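4.3 Running the visitor demonstration

Use this section when showing the Noso hand-held grippers to visitors at the Drurkholm open day. It assumes that both grippers have been set up as in section 3.

Before visitors arrive

1. Put the tray flat on the table, away from the edge.
2. Open and close each gripper 5 times. The fingers should move freely.
3. Check the pads on both fingers. Scuffed pads may be used, but change any pad that is peeling.
4. Ask visitors to stand behind the line on the floor.

Note: Each demonstration takes 10 minutes. Allow 3 minutes between groups.

Passing the bowl

5. With the first gripper, take hold of the bowl by its rim and lift it over the tray.
6. Tilt the bowl slightly, with the open side up.
7. Bring the second gripper in from below with its fingers wide apart, one of them close under the bowl. 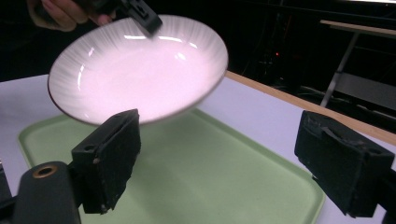

Page last changed: July, by Hortensia Huaranga

8. Raise the second gripper until the side of the bowl is between the two pads, then close it slowly.
9. Say "holding" aloud. The person with the first gripper waits for this word before letting go.
10. Lower the bowl into the tray and open the fingers fully.

CAUTION: Keep the bowl over the tray at all times. Do not pass it across the table edge or hand it to a visitor while it is gripped.

CAUTION: If the bowl starts to slip, lower both grippers together. Do not squeeze harder, as this can chip the glaze.

Visitors who want to try

Adults may use one gripper, with a member of staff on the other. Children use the Usuga practice cup in place of the bowl. Stop after 2 tries so that everyone in the group gets a turn.

For the Sistex arm demonstration, see section 4.4.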